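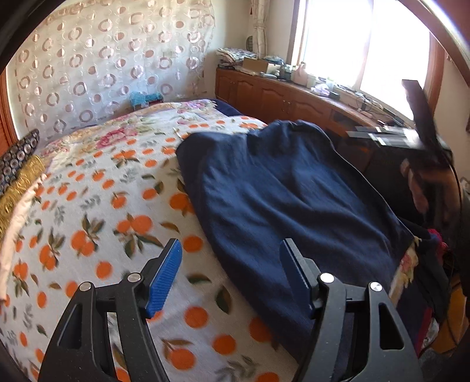
Comparing finger pads on a hand-held gripper, using one bed and one blanket

If you've been collecting demonstrations with a hand-held gripper for any length of time, you've probably got a drawer with three or four kinds of finger pad in it and a vague feeling that one of them is better than the others. I had that feeling for months. Then in April I sat down and worked out a proper way of testing them at home, with soft things, on a bed, and it's changed which pads I use for nearly everything. This page is the whole procedure, start to finish, so you can run it yourself over a couple of evenings (or one long wet Sunday, which is how I did it the first time).

I'm using the Damau hand tool, with the two linkage fingers and the camera looking down over them. The three pads I compare are the blue ribbed Veler pad, a smooth silicone one from Hostari, and the Thepsuriya foam pad that so many people swear by. You can swap in whatever you own. The method doesn't care.

Why a bed? Well, a bed is big, it's the right height for your back if you kneel, and it gives under the fingers in a way a bench never does. I did my first comparison on a workbench and all three pads did beautifully, and then I took the winner into a bedroom and it skated across a quilt like a puck. A patterned bedspread is a bonus too. Your tracking has plenty to hold on to, and you find out early whether your blanket stands out from what's under it. Plain white sheets in bright sun are miserable, I'd leave those until you're feeling brave.

What you'll need

A hand-held gripper with fingers you can swap pads on
Two or more kinds of pad, in matched pairs
A blanket, thick enough to hold a fold, in a colour that's different from the bedspread
A thin fabric as well, such as a pillowcase or a T-shirt
A luggage scale with a hook
A small screwdriver for the pivots, and isopropyl alcohol with a lint-free cloth
A notebook (paper, trust me, you'll have one hand busy)

Step 1: Check the linkage before you blame the pads

Open and close the fingers slowly a dozen times and watch the tips. They should meet squarely. If one pad arrives ahead of the other, or the tips cross a little, have a look at the pivot screws. They work loose on almost every linkage finger I've used. Snug them up until the play is gone but the finger still swings freely, and don't go past that, because an over-tight pivot feels very much like a sticky pad and will muddle your results from the first page.

Beril Eren, who got me into all this and has far more patience than I do, puts a tiny paint mark across each screw head and onto the arm beside it. One glance tells you if anything has turned. I've copied her ever since.

Step 2: Fit and clean the first pair

Wipe both pads with the alcohol and leave them for a few minutes. Skin oil makes a real difference on silicone, less on ribbed rubber, and on foam I'd go easy with the alcohol altogether and just use a damp cloth. Fit the pads so the ribs, if there are any, run the same way on both sides. Then record a short clip of the fingers opening and closing on nothing, so that later on you can tell which set you were using when your handwriting lets you down.

Step 3: The lift

Lay the blanket in a loose mound. Don't arrange it nicely! A folded blanket presents you with a lovely edge to grab and every pad will look good. You want it dumped, with a ridge here and a flap there, the way a blanket is when somebody has just got out from under it. Come down from above with the fingers open, close on a ridge, lift to about elbow height, hold for a slow count of five and put it down again. Shake the blanket out and dump it again between tries.

Do 12 lifts per pad. Write down a tick for a clean lift, a dash for one that slipped but held, and a cross for a drop. That's all the scoring there is.

Step 4: The drag

Close the fingers on a corner of the blanket and draw it across the bedspread toward yourself, keeping low. What you're looking for is whether the bedspread comes along for the ride. A very grippy pad will pinch both layers together more often than you'd think, and with a quilted cover there's always a bit of puff standing up to be caught. Note it every time. For my money this matters more than the lift, as a dropped blanket only costs you a second try, and a rucked-up bedspread spoils the take.

Step 5: The pull

Hook the luggage scale through a loop tied in the thin fabric, grip the fabric at your normal squeeze, and have a helper pull steadily until it slides out. Read the highest number. Take five readings and keep the middle one. My smooth silicone pair let go at 337 grams on a cotton pillowcase, and the foam pair only managed 200, which surprised me after how well they'd done on the thick blanket. Your own squeeze will be different from mine, so please compare your pads with each other and leave my numbers out of it.

Step 6: Look at the footage

Now sit down with a cup of tea and watch the clips back, all of them if you can bear it. I had 33 from my first session. You'll see things your hand didn't notice. Check these in particular:

Can you make out the pad edge against the blanket? A dark pad on a navy blanket nearly disappears, and if you can't find the contact point, a model will have trouble as well. A brighter blue is easier.

Does the window wash out? Strong daylight at one side will push the exposure about as you turn. Lock the exposure if your camera allows it, or draw the curtain and put up with a duller room.

How much blur is there when you swing in? Things close to the lens smear first. If the near side of the picture is mush, slow your approach down, and do be careful to slow it down for every pad or the comparison isn't a fair one.

Step 7: Swap and repeat

Change the pads, check the screws again, and go back to step 2. Try to keep the light similar. If you're running over two evenings, start at the same time on both.

What I ended up with

The ribbed Veler pads won for blankets and bedding. They caught a ridge well with very little squeeze, and angled slightly inward they seemed to scoop the fabric before they pinched it. The Hostari silicone was the best on thin cotton by a fair margin, but it picked up the bedspread on the drag more than I'd like. The foam was kind to everything and strong at nothing in particular, though I still put it on for cushions.

One last bit of advice, which is to keep the old pads when they wear. I label mine with masking tape and run a worn pair against a new pair every so often. The ribs go at the tip first, and by the time you can see it with your eye the lifts have usually been getting worse for a while.

Page last updated Tue 7 July. If you run this with pads I haven't listed, do send me your ticks and crosses and I'll add them to the table.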